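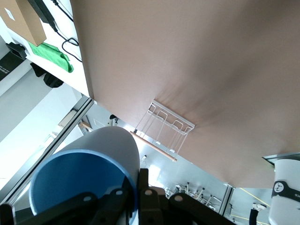 Planning & Budgeting

How to Budget for a Two-Arm Tabletop Robot Station

A quote for a pair of robot arms is the easy part of the budget. The table, the mounting, the cable runs, the fingers, the small fixtures and the hours spent fitting them together are harder to price, and they are where most first-time plans come up short. The steps below set out an order of work for a buyer who has floor space, a rough idea of the task and a fixed sum to spend.

The method was first written up by Beverley Ackroyd for the purchase of the second station at Wiltbridge. It assumes light arms on a bench, small hand-sized parts and an operator nearby. It does not cover fenced cells, palletizing or anything that needs a crane to install.

What you need before you start

A list of the objects the station will handle, with the outside diameter or width, the weight and the surface of each one.
A floor plan with doors, power outlets and network drops marked.
The name of the person who can approve a change to the order after it is placed.
A spreadsheet with one row per item and separate columns for price, lead time and fitting hours.

Step 1. Write the task as a list of holds

Leave the arms out of it at first. For each object, write down where the fingers touch it, how wide they must open to get there, and what the object must clear while it is being moved. An open-ended cylinder held across its outside wall needs a different opening from the same cylinder held by its rim. Both go on the list if both may be used.

Then add the approach. Note whether the hand comes from above, from the side, or from below an overhanging surface. A station with racks or hooks fixed to the underside of a panel needs free space under that panel for the gripper, the wrist and the last link of the arm. Measure that space with the gripper body included. Many plans measure only the part.

Give each hold a row number and keep it for the life of the project. Every later line in the budget should point back to at least one of these rows. A line that points to none of them can be struck.

Step 2. Set the reach and the base positions

Two arms on one table are commonly mounted along the far edge, facing the work. The near edge stays open for the operator, and both arms can reach the middle. Check three distances on paper:

Base to the farthest object on that arm's own side.
Base to the shared zone, if parts pass from one hand to the other.
Base to base, with both elbows bent toward each other.

The third one is skipped most often. Arms that reach well when straight can still block each other when folded. Ask the supplier for a model file and test the folded poses before fixing the mounting holes. At Wiltbridge the spacing between bases was settled at 775 mm after the first layout put the elbows in contact during a handover.

Add the mounting plates as their own line. They are sometimes included with the arm, sometimes sold separately and sometimes left to the buyer. Get the answer in writing.

Step 3. Price the frame and the table as one item

Aluminum profile is sold by length, and the brackets, nuts, end caps and cutting are charged separately. Those extras can come close to the cost of the profile itself on a small frame. Price the whole frame as a kit, then compare it with a ready-made bench.

The tabletop has to resist the side load of two arms stopping at once. Ask the arm supplier for the peak base load and pass that figure to whoever builds the frame. Do not substitute the weight of the arm.

Allow for a surface covering. A plain matte covering cuts glare for overhead cameras and can be replaced when it wears. Buy enough for a second covering at the start, from the same roll if possible, so that the color does not change halfway through the work. Include the seam in the layout and keep it out of the area where flat parts are picked up.

Step 4. Plan the cables before ordering them

List every cable by both ends. An arm may bring power, a control line, a stop circuit, a gripper cable and a wrist camera cable. With two arms the list doubles, and the table fills quickly if the routes have not been drawn.

Cables on the arm need slack at each joint. Measure the loop with the joint at its far limit, then add a margin for the clamp. Cables behind the bases can run fixed. Cables that come to the operator's side should go in a tray or under the edge, with one route for power and another for data.
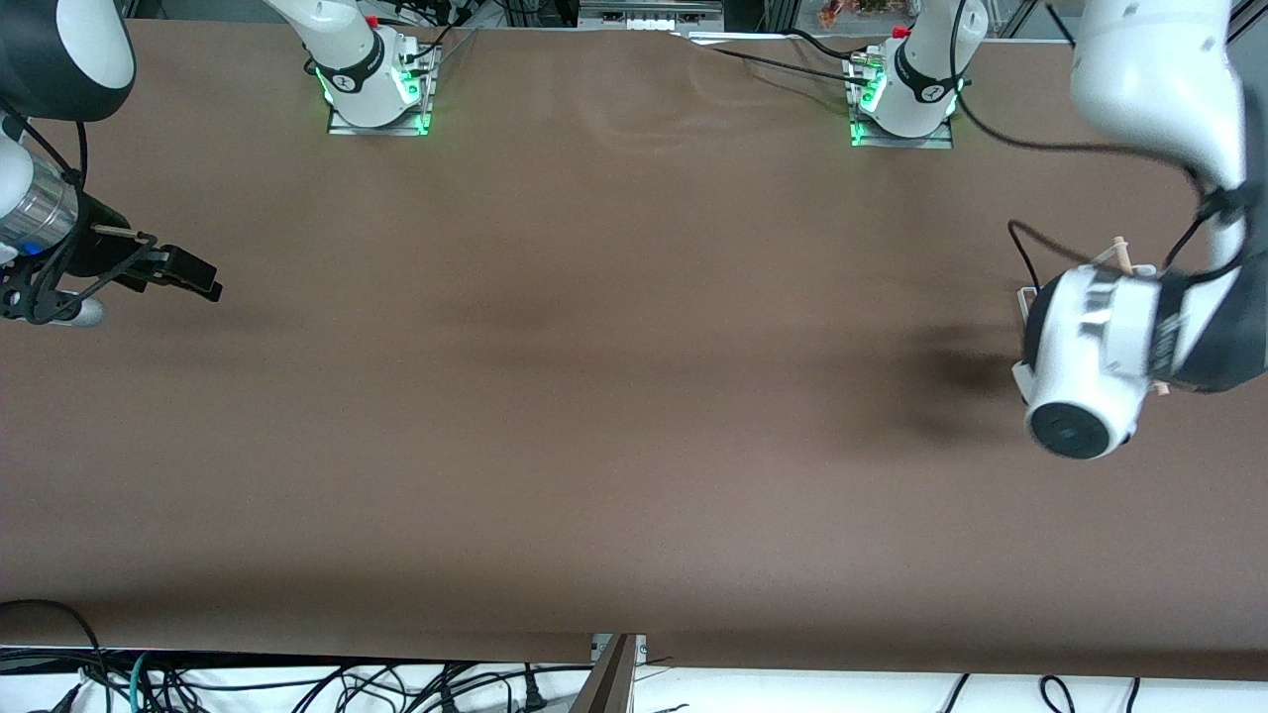 Page last changed: June, by Natalie Ashworth (Step 4, cable margins; Step 6, spares)

Budget for cable trays, ties, clamps and labels even if the sum looks too small to list. Left off the sheet, they are bought one at a time at retail price. Power adapters also need a place to sit. A shelf above or beside the table works, provided the adapter is fixed down and its cable cannot drop into the reach of an arm.

Place the stop buttons at this stage. A button on or near each base is useful to a person standing at the back. The operator at the near edge needs one within reach as well, without leaning over the table. If the second set is not part of the arm package, it is a separate purchase, and so is its wiring.

Step 5. Choose the grippers

Parallel two-finger grippers suit most light bench work. Compare them on four values: full opening, closing force at the low end, finger length and the weight taken from the arm's payload. The low end of the force range matters more than the high end if thin-walled parts are on the list.

Check each value against the holds in Step 1. If one object in the list forces a much larger and more costly gripper, ask whether that object can be held another way, or whether a custom finger will cover it. Wiltbridge compared the Dekis and Borbély units on this basis and bought the Borbély for its lower minimum force. Two of the rows still needed longer fingers, which were made in house.

A wrist-mounted camera adds weight and length. Enter it as part of the gripper when checking payload and clearance. A bracket that clears the fingers on an open table can still strike the underside of a panel.

Step 6. Set aside money for fixtures and spares

Fixtures are the racks, rests, blocks and stops that put an object in a known place. Early ones can be made from wire racks, dowels and scrap board. They are cheap, quick to alter and good enough to prove a layout. Plan to replace those that hold position with machined or printed parts once the layout stops changing.

Spares for the first year should include:

One full set of fingers per arm.
Finger pads, two sets per arm.
One gripper cable and one camera cable.
One power adapter of each type used.
Fasteners for the mounting plates, from the supplier's list.

The stock at Wiltbridge comes to 11 lines and is kept in one bin at the station. Shirley Sandhu, who set up the bin, recommends ordering the spares on the same purchase order as the arms. Sonier, the reseller in that case, shipped them in the same crate, and the separate freight charge was avoided.

Step 7. Put hours against every line

Go down the sheet and enter fitting hours for each item. Use the person who will do the work as the source. For the Wiltbridge station, Priit Šimkus gave separate figures for building the frame, mounting the arms, routing cables, setting up the stop circuit and calibrating the cameras. Cable routing was the largest of them.

Convert the hours to money at your internal rate even if the labor is not charged to the project. The result often changes the choice between a bare kit and a pre-wired one.

Step 8. Check lead times and place the order in stages

Sort the sheet by lead time, longest first. Arms and controllers usually sit at the top. Order them once the base positions are fixed, then order the frame so that it arrives ahead of them. Grippers can follow as soon as the hold list is signed off. Leave fixtures until the arms are moving.

Hold back a reserve that no line may draw on before the first powered test. Wendy Hollis, who approves equipment spending at Wiltbridge, set it at 1,000 dollars for a station of this size. It went on longer cables and a second finger design.

Common errors in submitted plans

Payload checked with the bare arm, without the gripper, camera and bracket.
One quote used for all small hardware, with no list behind it.
Table height copied from an office bench. Check it against the arm's working range and the operator's standing reach.
Storage left out. Boxes, cloths and tools will end up on the nearest shelf, so give them one outside the reach of both arms.
Floor markings left until after installation, when the frame is already in the way.
Software renewals entered for the first year only.

Sheet layout

The planning sheet has 6 columns: hold row, item, supplier, price, lead time, fitting hours. Keep quotes in a folder named by supplier and enter the quote number in the supplier column. When a price changes, add a new row and strike the old one without deleting it.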